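# Teaching by hand, one roll of tape at a time

I promised a longer post about what I've been up to in the back room since March, and a few of you have been very patient about it (hi, Mom).

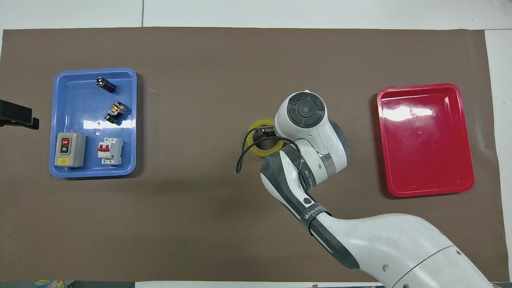 ## How I got into this

Nabila El Ouafi talked me into it, over a very long lunch. She runs the training side at Urker, a small outfit that sets up sorting stations for repair shops, and she needed people with steady hands and a lot of patience to show robots how to move things. I have fairly steady hands. The patience I have had to grow as I go, like tomatoes.

The job, which they call Firken, sounds like nothing at all when I explain it at parties. There's a blue tray, there's a red tray, and there are odds and ends that need to get from one place to the other: a breaker, a push-button box, a relay, a roll of yellow tape. I do the moving and the arm remembers, or rather the computer remembers on the arm's behalf, and after enough rounds of that we let it try alone and see what it picked up from me.

## By hand, or from the chair

We have 2 ways of doing it, and I go back and forth on which one I like. In the first, I put the arm in its loose mode and push it where I want it, a bit like leading a sleepy kid down the hallway to bed. You feel everything that way. You feel the wrist not wanting to turn any farther, and you learn very quickly that your own elbow has been cheating all your life.

The second is from the chair, with the little controller that Wisow makes (I've gone through one set of thumb grips already). It's slower to learn and easier on my back. My first week on it I kept closing the gripper too early and nudging the tape away from me across the mat, over and over, until Nabila came by and told me to stop looking at the fingers and look at the tape. I've thought about that more than I'd like to admit, mostly while parallel parking.

The tape is my favorite, by the way. It's light and it's round, and if you come in a little crooked it forgives you. The push-button box is heavier on one side than you'd expect and swings when you lift it, so I go up slowly and wait a second before heading over to the red tray.

## What it picks up from you

We're at 2,078 recorded rounds now. The goal for the spring was 2,000, so I bought myself a very nice sandwich on Monday.

The strange part is watching your own habits come back at you. I have a way of stopping just above a thing before I go down for it, a tiny hover, like somebody choosing a chocolate. I had no idea I did it! Then we ran the arm alone, and there it was, hovering over the breaker exactly the way I do. Nabila laughed so hard she had to sit down. She wants me to do a batch without the hover to see if it gets any quicker, and I've been trying, but it's like being told not to blink.

Bad rounds get tossed, and I toss more than she'd like. If I bump the rim of a tray or let a part land on its face, out it goes. Tawfik is the program we use for trimming and labeling, and it took me an embarrassing 6 tries to find the button that throws a round away without throwing away the one before it too. (It's under the second menu. You're welcome.)

Next up are the small parts, the relay especially, which sits at an angle more often than not and has to be taken from the corners. I'm going to do those by hand first and save the controller for when I know what my wrist is supposed to be doing. If any of you have done this kind of work and have a trick for little square things, please leave it in the comments, and I'll try it out and let you know how it goes.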